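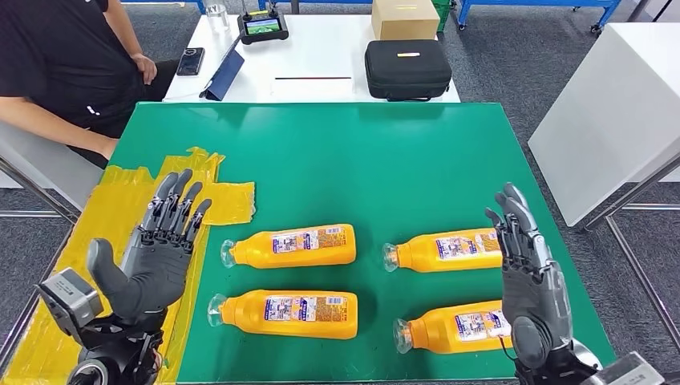

How do you keep a printed label looking decent once the bottle is empty?

Leave it on the bottle if you possibly can, keep it out of the sun, and wipe it with a barely damp cloth, going the same way as the print runs.

Home | Gallery | Notes | Swaps | Visit | Contact

Orange, and other loud colours

Welcome back to the Bindatach gallery, and hello to anyone who has wandered in from the swaps page. I promised after the green glass pages that I would do something brighter next, and orange it is. I have a soft spot for orange packaging that goes back to my mother's kitchen in Rostton, where the cupboard under the sink was a sort of sunset of bottles (you could find the one you wanted in the dark, more or less, by how much it glowed). I never outgrew it. Of the 628 bottles on the Kioko list, a good many are orange or near enough to argue over, and we do argue over it, usually at tea.

There are only two pictures on the page, so I have let myself ramble in between. Skip the rambling if you only came for the bottles, I shan't be hurt.

The picture at the top of the page: four orange bottles lying on their sides on the green table, clear caps pointing left, with white labels wrapped around their middles. I do love that body colour against the green, it is practically a fruit bowl.

What I would ask you to look at is the label, and how much is going on in it. Small colourful pictures, and then a great deal of close printing in blue and red. I have seen people turn their noses up at a busy label, and I can quite see why somebody with a tidy mind would want one word and plenty of empty white. But a busy label is the kind you can go back to. You read a bit while the kettle boils, and a week later you read a different bit, and you still haven't got to the end of it. Blue and red on white also stay readable next to a strong orange, where yellow lettering would simply sink in and be lost.

The other thing I enjoy is the clear cap. Most of our orange bottles on the Kioko list have a coloured one, white or red usually, and it gives the whole thing a hat. A clear one leaves all the shouting to the body. Dennis thinks they look unfinished. Dennis is wrong, but he has been good enough to type out the whole list twice, so he is allowed his view.

A word about laying bottles down, as I get letters about it. An upright bottle shows you its front, the face that was meant for the shop. Lay it on its side and you can roll it a little and get round to the small print, the part where all the interesting things live: addresses, warnings, instructions in a language you half remember from school. When we look through a new batch at Bindatach we nearly always have them lying down, and we turn them a quarter at a time and read out anything good. One afternoon in April we spent so long on the back of a single shampoo that the biscuits ran out.

If you are sorting a few at home, these are the habits I have fallen into over 15 years:

Put a plain cloth or a mat down first, in a colour that isn't in the label. Green does well for orange and for red. White is hopeless, everything white on the label vanishes into it.

Face all the caps the same way. You will see at once if one bottle is a slightly different shape from its neighbours, and that has caught out more than one swap.

Write the note before you put the bottle back. I used to think I would remember. I have a whole drawer of slips of paper saying things like "the other one, with the blue" and I haven't the faintest idea which other one.

Keep the cap with its bottle, however dull the cap.

And please don't pay silly money. The best orange one I have cost me 99p from a market table in Korkus, with the contents still in it, and I was more than happy with both.

Now for something closer up, and quite a different mood! 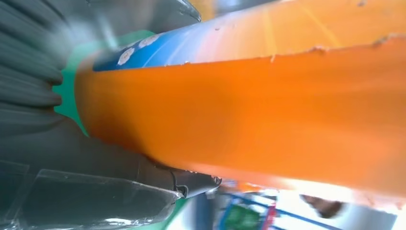 Oduor Nyamweya
Gallery editor, Bindatach

Big saturated orange, a mint-green band at the far left end, and a blue section running from royal blue into a lighter sky blue, with four white spots on it like little scalloped flowers.

I could look at that blue for a long time. It goes from the deep shade to the pale one and then slides off into a pinkish peach, and a blend like that is harder to print well than it looks. Get it slightly wrong and you have a muddy stripe between the two colours. The spots are a sweet touch, too, with their wavy edges, the sort of thing a child would draw for a daisy. Then that mint green at the end, which has no business going with orange and blue, and goes beautifully.

Follow the line between the strong orange and the paler part, and you come to a ragged edge with small flakes and nicks along it. It has the look of a label or a coating that has been scraped in places. I know some collectors would pass over anything in that state. I have always rather liked a worn edge, and from this near it has a coastline feel to it, all little bays and headlands.

If you have something with an edge like that, the best advice I can give is to stop picking at it. I say so as a lifelong picker. A dab of glue under the flake nearly always shows, and sticky tape goes brown in the end and takes more away with it when it comes off. Wrap it loosely in tissue, put it somewhere it won't rub against its neighbours, and leave it be.

Dennis Shemweta is putting together the loose labels for the next gallery – around 400 of them, in shoeboxes – and would be glad to hear from anyone who can read the smaller scripts. Yellow bottles after that, if I can be trusted to keep it short.

Recent in the gallery
Green glass, part two
Lids we have loved
The Korkus market table
Shampoo backs, read aloud
Notes on tissue and shoeboxes
Swaps list for Rostton readers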